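Orngate Opens Its Doors for a Thursday of Robot Watching

Come see us! I'm Ji-hoon Moon, and I run the picking bench here at Orngate. This Thursday we're letting everybody in, from 30 minutes after lunch until we run out of coffee. It's free, and we have room for 60 people at a time.

Last time we did this, 300 of you showed up (I lost my voice by four o'clock), and what folks liked best was standing at the bench while the arm worked through a bin of blocks. So that's what we're doing again — bigger crowd space, same bench, and I'll be talking the whole time whether you ask questions or not.
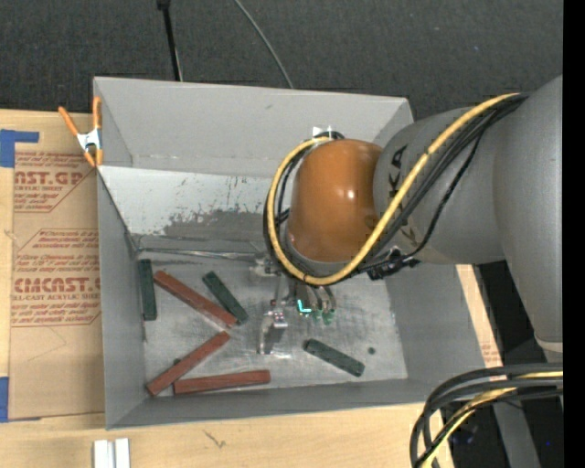

The arm over the block bin at the Orngate picking bench. Photo: Orngate

My colleague Detlef Strobel is coming over from Pekholm to talk about grippers, which he can do for hours. "Bring the kids, and bring the hard questions," he told me. "I like the hard ones."

Parking is behind the Salgado building, and the Plela shuttle stops right out front. Groups bigger than 10 should call the front desk first and ask for me — I'll save you a spot up close.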